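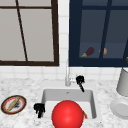
글 Lụa Triệu

Lerura 로봇 동아리 실습 안내서
3장. 주방 환경 설치와 원격 조작 기록
2022년 11월 개정판

3장에서는 주방 시뮬레이션을 동아리 컴퓨터에 설치하고, 조종기로 그리퍼를 움직여 시연 데이터를 저장하는 데까지 다룹니다. 계정 만들기와 파이썬 설치는 1장, 조종기 배선은 2장에 있습니다. 두 장을 끝내지 않은 부원은 먼저 그쪽을 보고 오세요. 학습 코드는 4장에서 다룹니다.

3.1 준비물

- Urno가 설치된 컴퓨터 (동아리방 컴퓨터에는 이미 깔려 있음)
- Multitz 조종기와 USB 케이블
- Jang 서버 계정
- 빈 저장 공간. 시연을 하루 분량 기록하면 생각보다 많이 찹니다.

개인 노트북을 써도 됩니다. 다만 노트북에서 만든 파일은 버전 표시가 동아리방 것과 같은지 확인한 뒤에 올려야 합니다. 버전은 Urno 시작 화면의 왼쪽 아래에 나옵니다.

3.2 환경 파일 설치

1. Jang 서버에 로그인하고 공용 폴더에서 kitchen 폴더를 통째로 내려받습니다.
2. 받은 폴더를 Urno의 scenes 폴더 안에 넣습니다. 폴더 이름은 바꾸지 마세요.
3. Urno를 실행하고 '환경 목록 새로 고침'을 누릅니다.
4. 목록에서 kitchen을 고르고 '불러오기'를 누릅니다.
5. 싱크대와 대리석 무늬 조리대, 흰 타일 벽이 나오면 설치가 끝난 것입니다.

참고: 처음 불러올 때는 화면이 한동안 검게 보입니다. 창을 닫지 말고 기다리세요. 두 번째부터는 빨리 열립니다.

참고: 타일이나 조리대가 무늬 없이 한 가지 색으로만 나오면 texture 폴더가 빠진 것입니다. 1번부터 다시 합니다. 압축 프로그램에 따라 하위 폴더를 건너뛰는 경우가 있었습니다.

주의: 공용 폴더 안의 파일을 직접 고치지 마세요. 물체 위치를 바꿔 보고 싶으면 자기 컴퓨터에 복사한 뒤 그 복사본에서 바꿉니다.

3.3 조종기 연결과 영점 맞추기

1. 조종기를 책상에 내려놓고 USB 케이블을 꽂습니다.
2. Urno에서 '입력 장치'를 열고 Multitz를 고릅니다.
3. 포트 번호 칸에 51을 입력합니다. 다른 번호가 이미 적혀 있으면 지우고 다시 넣습니다.
4. 손을 뗀 상태에서 '영점'을 누릅니다.
5. 왼쪽 스틱을 천천히 밀어 그리퍼가 같은 방향으로 가는지 봅니다.
6. 오른쪽 방아쇠를 당겨 손가락이 닫히는지 확인합니다.
7. 조작할 그리퍼를 바꾸려면 조종기 가운데 버튼을 누릅니다.

그리퍼는 검은색이고, 주방 화면에서는 싱크대 가까이에서 찾으면 됩니다. 어느 쪽이 선택되어 있는지는 상태 표시줄의 이름으로 확인합니다.

주의: 영점을 누르는 동안 조종기를 건드리면 그리퍼가 혼자 흘러갑니다. 이때는 스틱으로 보정하려 하지 말고 4번을 다시 하세요.

주의: 실물 팔이 같은 컴퓨터에 연결되어 있으면 먼저 '실물 출력'을 끕니다. 이 설정이 켜진 채로 연습을 시작해서 팔이 받침대를 친 적이 있습니다. 시뮬레이션만 쓸 때도 비상 정지 버튼의 위치는 알고 있어야 합니다.

3.4 연습 과제

기록을 시작하기 전에 아래 과제를 저장 없이 해 봅니다. 순서는 지켜 주세요.

1. 그리퍼를 조리대 위에서 좌우로 옮깁니다. 조리대 면에 닿지 않게 합니다.
2. 싱크대 가장자리를 따라 한 바퀴 돕니다.
3. 접시 위의 길쭉한 빵 근처까지 갔다가 시작 위치로 돌아옵니다. 빵을 집을 필요는 없습니다.
4. 벽장 손잡이에 손가락을 걸고 문을 당깁니다.
5. 그리퍼를 손잡이에서 빼고 문에서 떨어뜨립니다.

4번이 제일 어렵습니다. 정면으로 똑바로 당기면 손가락이 손잡이에서 미끄러집니다. 문은 경첩을 중심으로 돌기 때문에 손도 둥글게 따라가야 합니다. 속도 슬라이더를 가장 낮게 두고 시작해서 익숙해지면 한 칸씩 올리세요.

시점을 바꾸는 키는 V입니다. 벽장 문을 다룰 때는 정면 시점만 보고 하면 앞뒤 거리를 잘못 읽기 쉬우니 옆 시점과 번갈아 봅니다. 문이 열려 화면에서 옆면만 가늘게 보일 때도 손잡이의 세로 막대를 기준으로 삼으면 방향을 잡을 수 있습니다.

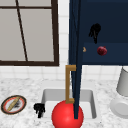

그래픽카드가 없는 노트북으로도 기록할 수 있나요?

내장 그래픽으로도 기록은 됩니다. 설정에서 그림자를 끄고 화면 품질을 '낮음'으로 두세요. 저장되는 관절 값은 화면 품질과 관계가 없습니다. 카메라 영상까지 저장해야 하는 과제라면 동아리방 컴퓨터를 쓰세요.

3.5 시연 기록

1. '새 기록'을 누르고 과제 이름을 고릅니다.
2. 조작자 칸에 자기 이름을 넣습니다. 별명은 쓰지 않습니다.
3. '초기 위치'를 눌러 환경을 처음 상태로 돌립니다.
4. 녹화 버튼을 누르고 과제를 수행합니다.
5. 과제를 마치면 손을 떼고 잠깐 기다린 뒤 녹화를 멈춥니다.
6. 성공 또는 실패를 표시하고 저장합니다.

한 기록의 최대 길이는 3,000스텝입니다. 여기에 닿으면 녹화가 저절로 멈추고 실패로 표시됩니다. 과제를 다 하지 못했더라도 길이 제한을 늘리지 말고 처음부터 다시 하세요.

실패한 기록도 지우지 않습니다. 4장에서 실패 구간을 따로 골라 쓰는 실습이 있습니다. 조종기가 빠졌거나 영점이 틀어진 기록만 삭제 대상입니다.

참고: 문 열기 과제는 지금까지 118개가 모여 있습니다. 동작이 빠른 기록에 치우쳐 있으니 새로 참여하는 부원은 느린 속도로 기록해 주세요.

3.6 확인하고 올리기

1. 저장한 기록을 '재생'으로 한 번 끝까지 봅니다.
2. 재생 중 그리퍼가 갑자기 튀는 부분이 있으면 메모 칸에 스텝 번호를 적습니다.
3. '내보내기'를 누르고 파일 이름을 과제_이름_순번 형식으로 맞춥니다.
4. Jang 서버의 upload 폴더에 올립니다.
5. 목록에 파일 크기가 0으로 나오면 전송이 끊긴 것이니 다시 올립니다.

올린 파일은 Mortimer Blackwood가 검사해서 본 폴더로 옮깁니다. 옮겨지기 전까지 자기 컴퓨터의 원본을 지우지 마세요.

3.7 자주 생기는 문제

조종기가 목록에 안 나옴
케이블을 뽑았다가 다른 단자에 꽂고 Urno를 다시 시작합니다. 충전 전용 케이블은 인식되지 않습니다.

그리퍼가 물체를 뚫고 지나감
물리 계산 간격이 너무 큽니다. 설정의 '계산 간격'을 기본값으로 되돌립니다. 이 상태로 만든 기록은 올리지 않습니다.

초기 위치를 눌러도 문이 닫히지 않음
환경을 닫았다가 다시 불러옵니다. 지금 버전의 알려진 오류이고, 12월 판에서 고칠 예정입니다.

재생할 때와 기록할 때 움직임이 다름
기록 뒤에 환경 파일을 바꿨는지 확인합니다. 바꾼 적이 없으면 기록 파일과 버전 번호를 같이 보내 주세요.

4장으로 넘어가기 전에 자기 이름으로 된 성공 기록이 upload 폴더에 하나 이상 있어야 합니다.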